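# Lecture 6: Grasp planning for thin objects

Course: Robot Software, Eskola. Notes of 1 December 2019. 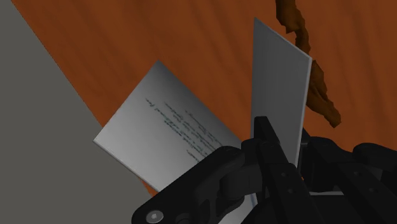 We continue with the planner from last week. Cards and sheets of paper are difficult for it, because the depth image gives very few points on a thin edge. In Revov the function `sample_grasps` returns 100 candidates per object. The most of them are removed by the collision check, and this is correct behavior.

Please remember these settings for the simulator:

- closing direction: 90 degrees to the card face
- candidates kept after scoring: 3
- random seed: 606 (same for everyone, so we can compare logs)

The contact model changed in August – old Cluken files load without a warning, but the friction values are read wrong. Convert them first.

**Homework.** Run the planner on the card task with and without the edge filter. Write down the score of each kept grasp and send the log together with your config file.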